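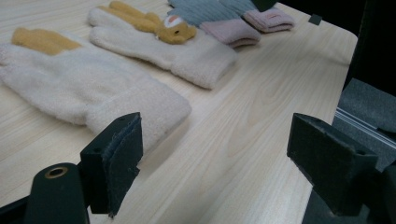

*Winter gloves laid out on the bench, seen from the hand-held gripper.*

# Hand-held grippers: padded or bare fingers for gloves and knits?

I'm comparing two sets of fingers for a pair of hand-held grippers, and I'd like a second opinion before I order more. The job is sorting gloves into pairs. I've got fuzzy ones with thick folded cuffs, thin knit ones, fingerless ones and a few work gloves.

Set one is the Grunau finger with fabric-covered pads. Set two is the Ilel, bare plastic with a fine texture. Both go on the same mount with the same screws, so swapping takes 5 minutes a side.

I did 100 picks with each set, all from a flat start on a wood-grain table. Grunau got 90. Ilel was good on the thick cuffs but dropped to 40 once I counted only the knit ones. The bare finger slides over the knit and closes on nothing.
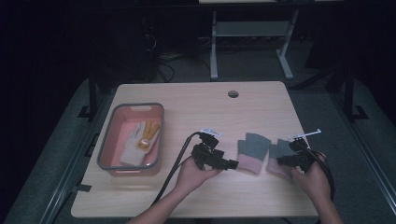 My trouble with the Grunau pads is wear. The edges of the fabric fray, and once a few threads are loose they catch on the ribbing and the glove comes back up when I open the jaw. I've trimmed them with nail scissors, but it comes back in a day or two.

Is there a better pad material, or should I be looking at a different finger shape? I'm running both grippers off the stock Prama controller, default closing force. Two-handed work, cables out the back.

## Answer 1 (accepted)

I'd keep the padded fingers and change how the pad is fixed. Fraying nearly always starts at a cut edge, so don't leave one at the tip. Cut the fabric long, fold it over the end of the finger and glue it on the back face where it never touches the work. Contact cement is fine. Leave it overnight.

For material, try thin neoprene with the rubber side out. It has plenty of grip on knits and there's no weave to come apart. It does pick up fluff from the fuzzy gloves, so wipe it with a damp cloth every so often or you'll lose grip and blame the controller.

Two other things:

- Your 90 and your 40 aren't the same measure. One is all gloves and the other is knits only. Split the Grunau picks by glove type too before you spend money.
- Turn the closing force down on the Prama. The default is set for hard objects. On a soft cuff it just squashes the pad and wears the edge faster.

## Answer 2

We used Heitmann fingers for socks and they were OK. Bit wide. Haven't tried gloves.

## Answer 3

I agree with most of the first answer, but I had no luck with neoprene. Mine peeled in January when the shop was cold. Silicone sheet held up better for me, though you need the proper silicone adhesive as ordinary glue won't stick to it.

Also check your approach angle. With a flat glove I come in at the fold of the cuff and pinch across it - going for the middle of the palm gives you one layer half the time and two layers the other half. That made more difference for me than the colour, brand or price of any pad.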